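Oct 13, 2019
Workshop notebook, Bråten bench

Continued with the grey finish for the Mirell cabinet. The aim is still the same: one even grey on the doors and the side panels, which does not look blue in the morning and brown in the evening. In August I wrote that the colour was finished. I take that back.

Started with the leftover paint from the August batch. It had a skin on top, so I lifted the skin off with a palette knife and strained the rest through a stocking into a clean jar. The colour on the stirring stick seemed all right to me, but a stick is too narrow to judge. Made up a fresh batch as well, 200 g, from the same white base, with black and a small part of raw umber. Mixed by hand, slowly, as the drill attachment makes too much foam and the bubbles stay in the film.

Test pieces: six, all from the same offcut of board. Sanded, wiped with a damp cloth, left until dry, wiped again. Numbered on the back with pencil. Pieces 1 to 3 got the August paint and 4 to 6 the fresh one. On 2 and 5 I used the small foam roller, on the others the flat brush. I should have done the roller on more of them, but there was only one roller without a flat side where it had been lying on the shelf. Please hang the rollers up after washing.

First coat at the bench, 54 minutes until I could touch the edge without leaving a print. It is longer than it says in my old notes, where I have 34. The room was colder today and the door to the store was open for the Grondano delivery. I do not know which of the two was more important, so I write both. Second coat after lunch.

Results so far. The brush leaves more paint at the ends of the stroke, and I can feel it with a fingernail. Roller is flatter but has a fine orange skin when the light comes low from the side. Between August and fresh there is a difference, and it is larger than I expected. Number 4 is colder than number 1, although the weights in the book are the same. Perhaps the umber had sunk to the bottom of the tube and I squeezed out mostly oil. I will knead the tube next time before weighing.

The difficult thing with this grey is that it moves. When I stand back it is one colour, and when I come very close to a grey surface the one side goes warm, a little brownish, and I begin to doubt which of the two I have mixed.

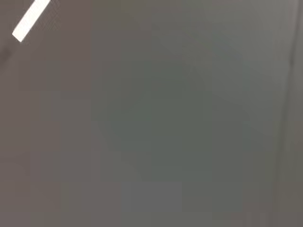
So I will stop to judge it with the nose on the panel. From the next pieces, the distance is the length of the bench, and with the window blind down and only the ceiling lamp on. I also want to look at them upright, as the doors will stand, because lying flat they take light from above and seem paler than they are.

Asked Trarkodance by mail if they can sell the umber as dry powder. With powder I could weigh it properly and repeat it. No answer yet.

To do:
Third coat on 2 and 5 only, thinned a little.
Wash the sieve, it is in the grey bucket.
New white base, the tin is nearly empty and the lid does not close any more.
Cut more board, same grain direction – the last strip I cut the wrong way and had to put it aside for glue tests.

Pieces are on the upper rack, please do not stack anything on them before they have hardened.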